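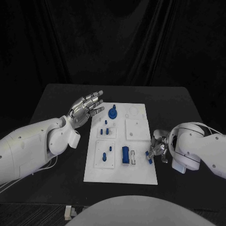 White board, blue parts, dark table. Easy to see what's where.

Small parts on a board — tips from the bench

Quick page this one, wanted to get it down before July gets away from me. It's for anyone putting together peg boards, practice boards, busy boards, whatever you call them. Flat base, loose bits that fit on it. Same rules do for jigs and small repair jobs.

Colour first. One colour for the base, one for everything that comes off it. White and blue is hard to beat. I did a grey-on-grey one years back and spent half my life feeling about for pegs. If your parts are already printed or bought in and they match the base, a dab of enamel on the top of each will do.

Dark table underneath. Doesn't need to be a posh one, an offcut of blackboard ply or a dark cloth pulled tight. White board stands out, and a dropped blue bit is easier to find on plain dark than on woodgrain. Shiny tops are a pain under a lamp, go matt if you can.

Plain backdrop if the room is busy. Dark curtain, old blanket, anything. I've a Clendon curtain pole across the shed, cost next to nothing, and it hides the paint tins. Also cuts the glare from the window in the afternoon.

Outlines. Draw round the part before you put it away, thin black pen, then you know where it lives. Let the ink dry properly or it smears the first time you wipe it (ask me how). If you print them, print at 100 per cent and turn off "fit to page". Austra Jõgi wrote in about that after her whole sheet came out a shade small and nothing sat inside its line. Check one before you do teh lot.

Knobs and pegs. Anything round and flat wants something to get hold of. A short peg up the middle is plenty. Too tall and you knock it over with your cuff. Tiny pegs on their own are the worst for going missing so keep them in a lid at the side, not loose on the table, and don't wear a jumper with baggy sleeves.

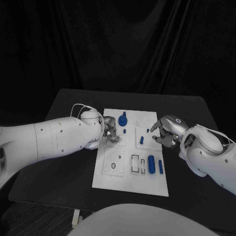

Blue knob with its peg up, tiny blue peg just below.

Board placement. Middle of the table, not the front edge. You want room both sides for your elbows. Long way or sideways doesn't matter much, but pick one and stick to it or your hands forget. Put a bit of non-slip mat under it — the rubbery drawer liner stuff, 2 strips, one each end. Closley do it on the roll. Blu-tack works for an hour or so then creeps.

Little plates. If you're fixing small white plates on to a white board, sand the edges first, 240 grit or near enough. A sharp edge catches everything. Glue thin. Weight on top overnight, a bag of sugar or a tin. 500 g is enough, more and they skate about on the glue. Mine slid with a full paint tin on and I had to chisel it off.

Tight fits. Don't force it. Candle wax on the peg, twist, take it out, wax again. Still tight, a turn or two of sandpaper round a pencil in the hole. Too loose, one wrap of PTFE tape. Deividas Vaher swears by nail varnish on the peg instead, two coats, and fair enough it does last longer but it stinks the place out.

Cleaning. Damp cloth, drop of washing up liquid, dry it straight off. No scouring pads on the white, it goes grey and then holds the dirt. Pencil marks come off with a plain rubber. Pen marks don't always, try a bit of surgical spirit somewhere hidden first becuase it can lift the outlines too.

Storage. Flat, face up, under a cloth. I keep loose spares in Ozoliņš jars, the squat ones with the wide neck so you can get your fingers in. Label the jar and not the lid, lids get swapped. Some 500 pegs to a jar if they're the tiny sort, which is more than I'll ever get through.

Light. One lamp from the left if you're right handed, other way if you're not. Two lamps gives double shadows round every peg and you end up reaching for the shadow.

Wobbly table, fold of card under the short leg. Costulia do stick-on felt feet but they squash flat, so check them now and then.

Next page is drawer runners, when I get to it.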